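The Soup Nobody Ordered

By Muthoni Gachanja
Jan 20, 2019

Every January the restaurants of this city discover soup. The same kitchens that spent December stacking lobster on top of other lobster now want to talk to you about broth, in a low voice, as if somebody has died.

I have eaten a lot of it this month. At Belleo the bowl costs $65 and arrives with a card explaining the onion. At Gonier the menu lists 3 soups, all of them described as "honest," which made me wonder about the fish. I left both places hungry and went home to toast.

Part of the trouble is size. Restaurant soup keeps shrinking while the thing it comes in keeps growing, so you end up chasing a spoonful of leek across a dish as wide as a hubcap. My grandmother, who fed nine people from one pot, would have sent it back and asked where they were hiding the rest.

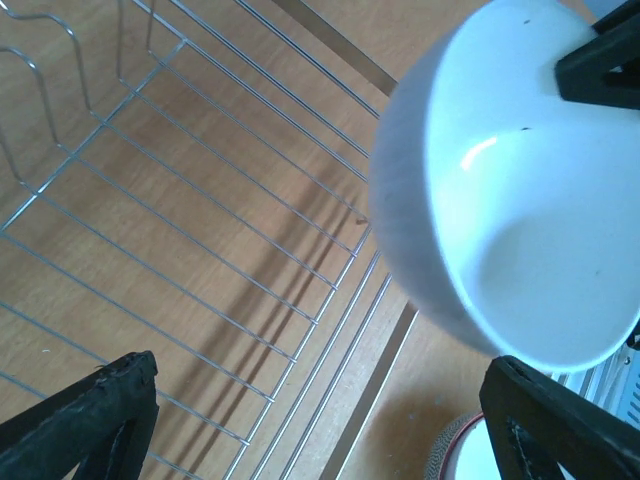

A plain white bowl, still the best seat in the house for soup.

Then there is Khasawneh, at 444 Drirkamari, where lentil soup has been on the menu since before I could drive. It comes with lemon and too much bread. There is no card. When I asked the man at the counter what was in it, he said "lentils" and went to answer the phone.

I asked for the recipe anyway – I am paid to – and he told me the trick was to start with onions for 100 and then cook for whoever shows up. I tried a smaller version at home. It was thin on the first night, decent on the second, and by the third I was eating it cold at the sink with the refrigerator door open.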